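Looking after the sandwich cell: frequently asked questions
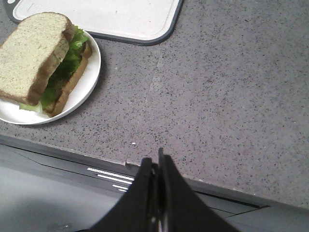
Starero Workshop Notes, Issue 297, page 60

These questions come from people who use or clean the cell in the Iten kitchen. The answers are written by Haris Kovačević, with corrections from Gladys Cárdenas, who does the repairs.

How should the counter look before I start the arm?
The plate and the cutting board stay on the left and the right half of the counter is kept free. The arm needs this free part for turning. If you must put down a knife or a jar, put it on the shelf behind you.

Does it matter if the plate is not exactly in its place?
A little is no problem. The program looks for the rim of the plate and corrects itself. If the plate is pushed under the board, or stands on it, the program stops and shows "plate not found". Move the plate by hand and press Continue.

The bread slices do not lie straight on each other. Is this a fault?
Usually not. A top slice which is tilted, with lettuce coming out at the side, is normal with curly lettuce. Please report it only when the slice falls off the plate, or when it happens always in the same direction. In the second case the wrist is probably not level any more and Gladys must measure it.

How do I clean the fingers?
Stop the arm with the red button and wait until the lamp is off. Wipe both fingers with a damp cloth and mild soap, from the joint to the tip. Do not spray into the joint between the fingers. For the small screws we use a soft toothbrush - dry, never wet.

How often must the joint be greased?
After every 300 hours of work. The counter of hours is on the second page of the Sipos menu. Use only the food-safe grease from the white tube, and very little of it.

The fingers do not close completely. What can I do?
First look for crumbs in the joint. Then run "Close test" from the menu. If the test shows a value over 184, the fingers are touching something or one finger is bent. Do not try to bend it back. Spare fingers are in the drawer marked Sketside, and they are changed in pairs.

Can I wipe the small camera at the wrist?
Yes, with the dry lens cloth only. Kitchen paper makes scratches. After wiping, run the plate search once with an empty plate.

Why does the arm stop near the seam in the counter?
We had this in October. The program took a line of crumbs along the seam for the edge of the board. Wipe the seam well and start again. If it still stops, write the time and the error text in the book, and leave the arm where it is until Gladys has seen it.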